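3.2 Frigoríficos de pequeno porte: interior e porta

Dos registos domésticos recolhidos no corpus Halás (2928 no total), 500 dizem respeito a frigoríficos pequenos, do tipo usado em quartos, copas e escritórios. A maior parte vem do edifício Padwood. Critério de inclusão: porta aberta, interior acessível. Excluidos os modelos de encastrar e os que só têm congelador. A pergunta é simples: onde é que as pessoas põem as coisas quando quase não há prateleira? Na codificação separámos porta e cabine, porque os moradores também as separam. "Na porta" e "lá dentro" aparecem nas entrevistas como dois sítios diferentes, mesmo num aparelho onde tudo fica à mão.

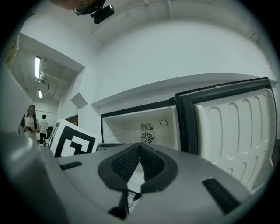

Figura 4. Frigorífico pequeno, porta aberta, cabine vazia.

A arrumação começa quase sempre pela porta. Latas, frascos, pacotes de molho; só depois a cabine. Nos aparelhos vazios a leitura do espaço é mais fácil e foi por eles que fizemos a grelha de codificação. No da Figura 4, por exemplo, a contraporta tem filas verticais de reentrâncias arredondadas, e na parede do fundo estão a grelha de ventilação, a ventoinha logo por baixo e o botão da temperatura ao lado da grelha. Codificámos a parede do fundo como zona própria (F), com subzona para o botão quando existe. Caixas altas encostadas ao fundo contam como F mesmo que toquem na lateral. Casos duvidosos, 70, revistos à quarta-feira pelos dois codificadores em conjunto.

Para os frigoríficos grandes usámos a grelha Murnico sem alterações (2489 itens codificados). Nos pequenos não serve: pressupõe gavetas de legumes e pelo menos duas prateleiras. A versão reduzida, Hoketti, tem apenas porta, base, meio e fundo. O topo exterior do aparelho, muito usado como bancada, ficou de fora desta secção e é tratado em 3.4, juntamente com as pratleiras de parede.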